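About Us

Faltmont began with two long tables and a carpeted room at the back of a printing shop in Dradeden, and if you come to see us today you will find we still have the tables. My name is Zoia Sirko, and I started the company with Matvii Hnatiuk after the two of us had spent more years than we like to admit writing rules for machines that handled boxes beautifully and fell to pieces the moment you gave them a sock.

Soft things are hard! A box looks like a box from every side, but a sweater never lands the same way twice, and you could write rules for it until you retired. So we went the other way. Our people do the job by hand, with a pair of grippers, and everything they do is recorded so that a learning system can study it. We call the system Dronda (Matvii picked the name, and I have stopped asking where it came from). To date Dronda has learned from 2,000 recordings, every one of them made by a person at a table.

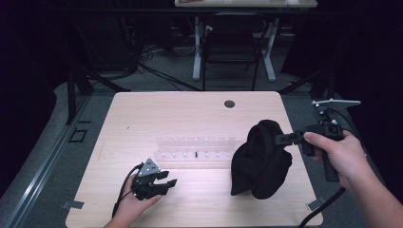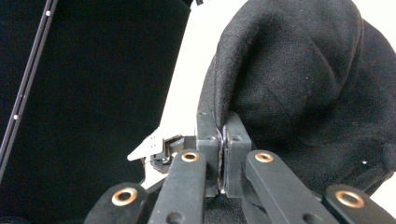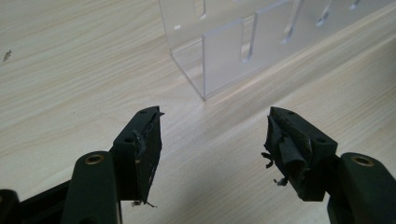 Cloth handling and the clear rack, from the work table and from the grippers

HOW WE WORK

Each task starts with a short written card - what gets picked up, where it goes, and what counts as finished. Leidy Huanca writes the cards and trains every new operator, and she will tell you that the hardest part is slowing down. We all grab at cloth without thinking. With two narrow fingers on each hand you have to decide which fold to take, and that decision is the very thing we want the system to see.

A session lasts 30 minutes, and then we stop and rest our hands. Clumsy tries are kept along with the good ones, as long as the operator marks them, and we have come to be rather fond of them. A pinch that slips and is caught again teaches something a perfect one can't. Dark fabrics get extra time on our schedule, as folds in black cloth are so much harder to make out than folds in a nice striped towel.

Stepan Panasiuk looks after the grippers and the finger pads, and Yaryna Panasiuk watches the recordings back and decides which are fit to use. They are married, they share a desk, and they disagree about lighting most mornings.

WHO WE WORK WITH

Our longest partner is Shevchuk, a laundry and uniform service, whose sorting room gave us our first 77 task cards. We also take on smaller projects of up to 300 recordings for teams just getting started. If you have a job that needs careful hands and have wondered how to teach it, please write to us or come by. We would be glad to set you down at a table and let you try it yourself.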